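Cleaning & Home > Kitchen and dining > White table top, pink cups, what am I doing wrong

tessa_halfacre
OK so we got a Stiser table secondhand, the pale one, nearly white with a bit of grey in it. Love it. But every cup leaves a ring. Tea mostly. Been using the Plandent spray and it just smears. Do I seal it, cover it, give up? Kids eat there 2 meals a day so it has to be wipeable.

gravelpit360
Stop spraying. Dish soap, warm water, soft cloth, dry it right away. The spray leaves a film and the film grabs the tea. Had the same table in a rental, took 10 minutes to get it back to normal.

Mutiso_fan
disagree, soap leaves film too if you dont rinse. Baking soda paste on the rings, leave it, wipe. Works on mine every time

gravelpit360
Baking soda is an abrasive. You'll dull the top and then it stains worse. Please don't tell people this.

Mutiso_fan
its been three years and mine is fine?? very gentle circles

oldporchlight
Depends what the top is. Laminate can take more than paint can. Tessa do you know which?

tessa_halfacre
No clue, no label underneath. Seller said "wipe clean" and that was it. Smooth, not shiny.

oldporchlight
Then try whatever you're trying on the underside first. Or a back corner. And no bleach until you know.

kelp_and_co
Tablecloth. Done. We have a Vellen one, goes in the wash with the towels. Don't get why people fight with the table.

tessa_halfacre
Had a cloth on, the little one pulls it and everything comes with it. Lost a bowl in August that way. So bare top it is, at least for now.

kelp_and_co
Clips! They're cheap. Four of them and it wont budge

gravelpit360
Clips are fine till a kid finds out they come off.

tessa_halfacre
Update, 4th February. Did the soap and water thing, rinsed twice, dried with a hand towel. Most of the rings gone, one faint one by the window side that I can live with. Cup's back out, the pink one, and the big white cloth is hung up at the back

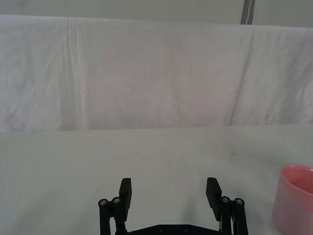 so next thing is coasters I guess – cork or silicone? Silicone sticks to the cup and then drops off halfway to your mouth, at least ours did. Cork gets gross. Open to ideas under 10 bucks.

Mutiso_fan
felt ones. also told you gentle circles would get that last ring

gravelpit360
Felt soaks tea right up. Cork, and replace them when they get nasty.

oldporchlight
Cork here too. Leave the faint ring alone for now, see how it looks after a few more wipes.

tessa_halfacre
Cork it is, will pick some up this week. Thanks all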